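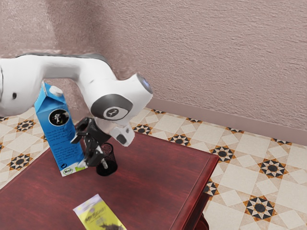

How many sim demos before I stop?
posted by Lambros Dimitriou

Doing pick and place in sim, milk carton next to a mesh pencil cup on a table. 200 teleop demos so far, all same table, same pink wall. Policy gets the carton maybe half the time, otherwise goes for the cup or just hovers between them. Do I keep recording or is my data bad? Deadline end of March so cant do this forever.

Evanthia Theodorakopoulos
Data's probably too samey. Before recording more, check how far apart the two things spawn. If they're always that close the net can't tell which one you're reaching for, esp with the fingers blocking the cup. What I'd do:
- 100 new ones with the carton moved and turned all over the table
- swap wall and floor textures every episode
- keep the ones where you missed and corrected, dont delete those
Then retrain and look. Also are you trimming the idle frames at the start? Hovering is very often that. I had 400 demos in Jullik once and half of each was me sitting there finding the keys.

Fatell_3889
just get more data. 200 is nothing

Lambros Dimitriou
Not trimming, no. Didn't know that was a thing. Carton spawn is random but only by a few cm, will widen it tonight. Wall texture swap is one flag in my setup so doing that too, thx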